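February
By the Hunbridge energy desk

The draft carbon levy covers sites emitting more than 3000 tonnes a year, and the policy analyst who wrote its rebate schedule thinks that threshold will be the first thing to change. "It was set to keep the register short," she said. "The council in Drunthorpe wanted fewer filings. Emissions came second."

Under the current text, 735 sites would report. Each would pay per tonne, with a rebate of up to 100 percent for exporters during the first five years. She described the rebate as the weak part of the bill. "An exporter with a full rebate has a reporting duty and no price. You get good data and very little else."

Opponents have focused on household power bills. She does not dispute that bills would rise, but said the published estimates leave out the offset payment. "Karppinen modeled the levy without the payment, and Pitance modeled the payment without the levy. Both sides quote the one they like."

Asked whether the bill could pass before summer, she pointed to clause 5, which lets the minister suspend the levy by notice. "Two members will not vote for it with that clause in. Three will not vote for it without."

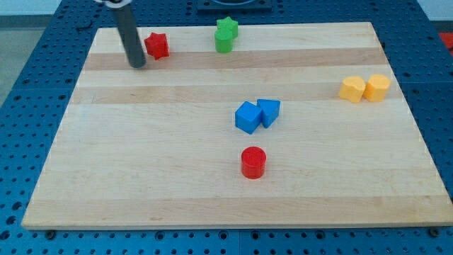

What clause 5 says

The minister may suspend collection by written notice. Reporting continues during a suspension.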